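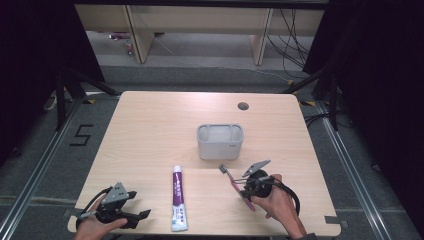
Toothbrush holder

By Melina Stefanou
December

A toothbrush holder is a small container that keeps toothbrushes, and often a tube of toothpaste, together near the bathroom sink. The simplest type is a cup. Others are open-topped caddies divided into compartments, so that the brushes stand apart from the paste.

Holders are made of plastic, ceramic, glass or metal. Plastic ones are light and hard to break – a help in homes with children. Brushes are normally stored upright with the bristles at the top, where they can air dry. Water collects at the bottom of the holder and leaves a film, so most need regular washing with hot water and dish soap.

Wall-mounted holders are common in small bathrooms. Some have a drain hole in the base.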